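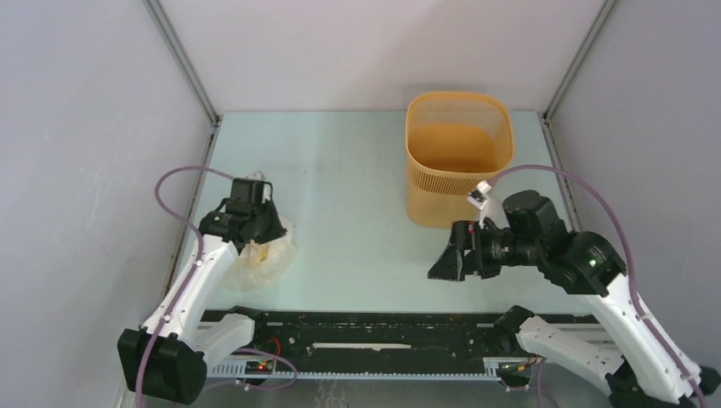 Chapter 3
When the Arm Won't Let Go

I learned more about faults from one bad afternoon at Skorkadier than from my whole first year of classes, so I'm going to start there!

We had two arms sharing one table, and I'd just changed the grip settings on the left one (only a tiny change, I told myself). It closed on a plastic bag and then kept on closing. The motor was pushing against its own fingers, the controller thought it was still holding something thick, and by the time I got to the stop button we'd cooked a gearbox. Ylva Torvik, who had to order the new one, was very nice about it. Mogens Ravn was less nice, and he was right too - I'd skipped the force limit check.

Soft, thin things are where this kind of fault likes to hide. A bag gives the sensors almost nothing to feel, so the software has to guess, and a bad guess can run for 300 milliseconds or for a whole minute depending on who set the timeout.

In this chapter we'll go through stall faults first, then timeouts, then what to do when two arms reach for the same spot. Keep your log from Exercise 17 handy, you'll need it on the next page.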